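Ketholm Learning Platform
Service Desk: Ticket 2436
Subject: Course pages not loading fully for learners on the interior surfaces module
Status: Closed
Raised by: Kirsten Hauksdóttir, Course Administration
Assigned to: Zoriana Vakulenko, Platform Support
Opened: June 2022

Summary of the fault

Learners enrolled on the interior surfaces module report that Unit 4 opens but stops part of the way down the page. The text of the first two sections appears. The remaining sections, the glossary and the button for the end-of-unit form do not. Learners who cannot reach the form cannot be marked as having finished the unit, and the course office has had to extend the deadline for the whole group.

The fault has been reported from home connections and from the study rooms at Kvaran. Staff accounts are not affected. Units 1 to 3 and Unit 5 open normally for all accounts.

Steps already taken by the course office

Learners were asked to sign out, clear stored pages and sign in again. This made no difference. Two learners tried a second browser with the same result. The unit was unpublished and published again, after which it loaded in full for one learner and failed again the next time the page was opened.

First response from Platform Support

The ticket has been accepted at the second level of urgency. A test account with learner permissions was created and the fault was reproduced at the first attempt. The page requests its content in blocks, and the request for the third block is refused after 90 seconds. Staff accounts use a different route to the content store, which explains why the course team could not see the fault themselves.

The third block opens with the section on joining two unlike wall finishes at an inside corner. For reference, the start of the block as held in the content store is copied below.

Section 3. Where a patterned tile meets a stone finish, the corner should be planned before any tile is fixed. The pattern may be carried on to the floor so that the wall and floor read as one surface, with the second finish kept to a single wall. 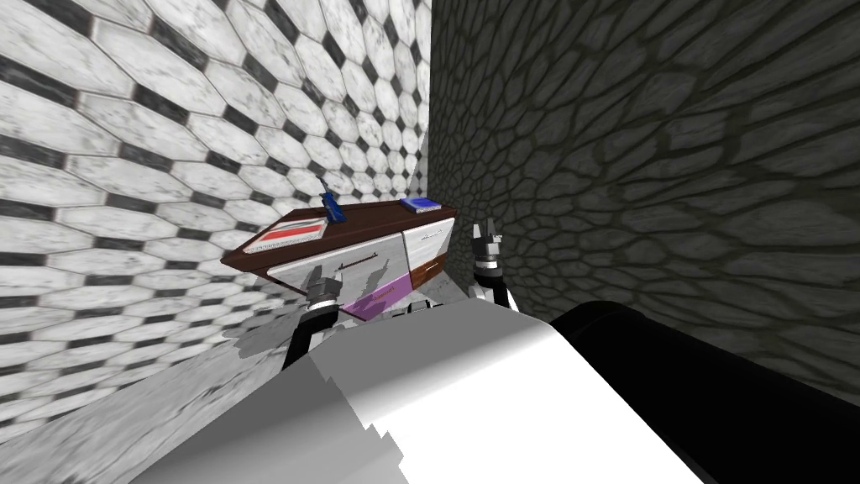 Kári Kárason asked whether the block could simply be removed for the time being, so that learners could at least reach the form and the deadline would not have to be moved a second time.

Platform Support advised against this. The end-of-unit form checks that each section has been opened, and removing a section would leave those learners with an incomplete record. A direct link to the form was issued to the course office instead, to be passed to learners on request.

Further investigation

The content store was moved to the Hitance service shortly before the first report. During the move, learner permissions were copied unit by unit. The log for Unit 4 shows that the copy was interrupted and then resumed, and that 50 entries were written twice with different values. When a learner opens the page, the store finds two answers to the same permission check and waits for one of them to be withdrawn. No answer is withdrawn and the request runs out of time.

The glossary is held in the same block and failed for the same reason. The saved answers of learners were not touched.

Resolution

The duplicate entries were removed and the permissions for Unit 4 were rebuilt from the enrolment list. The list holds 145 learners and all now have one valid entry. The test account opened the unit in full on repeated attempts, both from outside the network and from Kvaran.

Kirsten Hauksdóttir confirmed that learners who had reported the fault were able to open the unit and submit the form. She asked that the completion dates of those who used the direct link be corrected by hand. Ottó Bozsik has made the corrections and returned the list to the course office.

Remaining actions

The permission logs for the Arano modules are to be checked for the same interruption before those modules open in October. Zoriana Vakulenko is responsible.

The course team is to be given one account with learner permissions for checking pages before they are published. The request is with Hrefna Þorgeirsson for approval.

The direct link to the form has been withdrawn. Any learner still using it should be sent to the unit page.

Ticket closed with the agreement of the person who raised it. Should the fault return, please reply to this ticket and do not open a new one.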